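Notebook, February - Sellex hand-held gripper, loan unit, day 3

Started 9.40. Beat Nägeli asked me to finish the pad question before we answer the supplier, so today only pads and small objects. The price on the Sellex offer is for the unit with one set of pads. Spare pads are sold per pair, and the delivery time is not written anywhere. I have sent a mail to Sindmont, who are the reseller, and have no answer yet.

Task list is the same as for the Clisow unit last month: pick the tube from the plastic tray, put it on the table, put it back. I use the wooden table near the window, as before. Between two series I looked at the pads more closely.
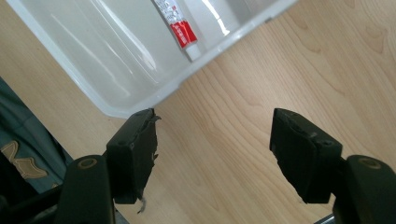 Pads, tray and tube. Left pad is torn on the upper right edge, right pad only worn.

The black covering on the left side comes away in flaps, and one thin strand is hanging down near the lower end. The right one has scuffs on the inner face but keeps its shape better. The data sheet promises 1,000 grips before a change of pads. Our log shows 300 for this unit, but I do not know what was done with it before it came to us. Must ask.

Opening is wide enough for everything on the list. The trigger is a bit stiff, my hand is tired after 42 repetitions - the Clisow was softer here. Ming-te Chang thinks the spring can be changed with the small Allen key. I did not try, it is a loan.

To do:
- ask Sindmont for pad price and delivery time
- ask if harder pads exist
- Rajput offer: compare only when their sample is here

Stopped 16.15. Tray and tube go back to shelf 3.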